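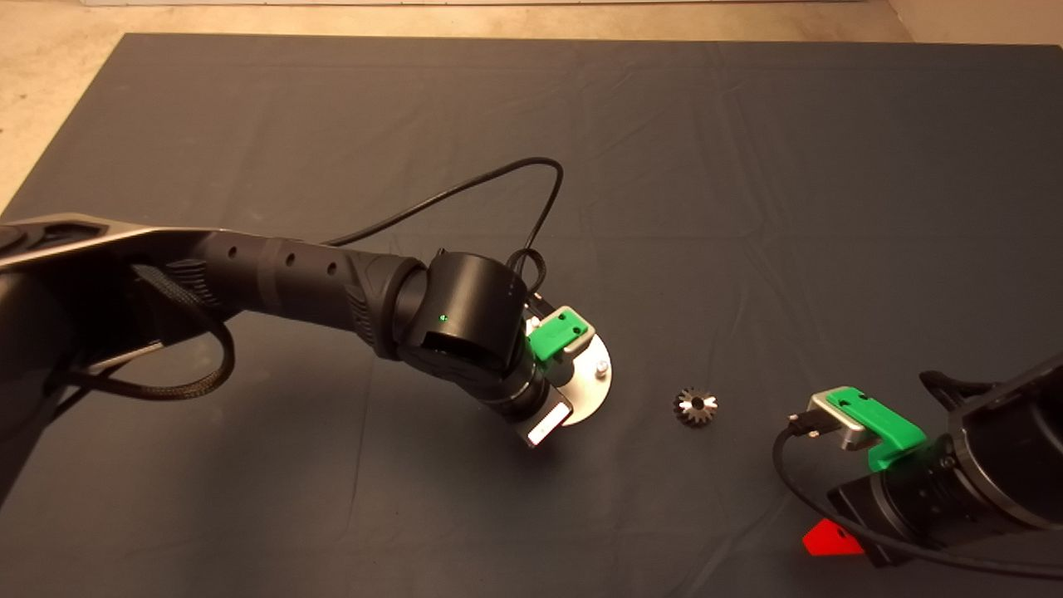
How Two Robot Arms Learn to Share a Job

A Guide for Young Visitors to the Brirkgate Community Workshop

Many people build model cars or birdhouses at home. At the Brirkgate workshop, members are building something larger: a pair of robot arms that will one day put small machines together. The project is called Predarari. It is led by Suha Geagea, who teaches the evening building class.

What is a robot arm?

A robot arm is a machine that moves in much the same way as your own arm. It has stiff parts, called links, and places where it bends or turns, called joints. Your shoulder, elbow, and wrist are joints too. Inside each robot joint is a motor. When the motors turn together, the end of the arm can travel to a chosen spot above the mat.

The arms in this project are black, and one has a silver-gray link. A tiny green light glows on the wrist joint of the left arm.

What is at the end of the arm?

You have a hand at the end of your wrist. A robot arm has an end effector. This is the name for whatever tool is fastened there. Between the wrist and the tool is a part called a flange, which holds the tool firmly in place.

On these arms, each tool has a bright green mount. The mounts were made on a 3D printer, a machine that builds objects in thin layers of melted plastic. The left arm also has a round metal disc, and the right arm has a squared metal bracket. Members often change the shape of a mount. They draw the new shape on a computer, print it, and try it on the arm. The first mount for Predarari was drawn 3 times before it fitted.

Why are there so many cables?

Motors need electricity, and they also need instructions. Both travel through cables. A cable that is pulled too tight may come loose when the arm turns, so builders leave extra length in a loop. Look for the thin black cable that rises over the mat in a wide curve.

What is the gear for?

The small metal part lying between the two tools is a bevel gear. A gear is a wheel with teeth. When the teeth of one gear push against the teeth of another, both gears turn. Bevel gears are cut at a slant, which allows them to pass a turning motion around a corner. Some hand drills contain them.

Picking up a gear is easy for a person and hard for a machine. The computer must know where the gear is, which way it faces, and how firmly to hold it. Members keep a record of every practice attempt in the project notebook. The notebook for March lists 184 attempts.

Staying safe

Children may watch the arms from behind the yellow line with an adult. Hands must stay away from the mat while the power is on. Long hair must be tied back. Only a trained member may switch the arms on.

Words to remember

Link: a stiff part of a robot arm.
Joint: a place where the arm bends or turns.
Flange: the part that joins the tool to the wrist.
End effector: the tool at the end of the arm.
Bevel gear: a gear with slanted teeth.

Page last reviewed December 23, 2018.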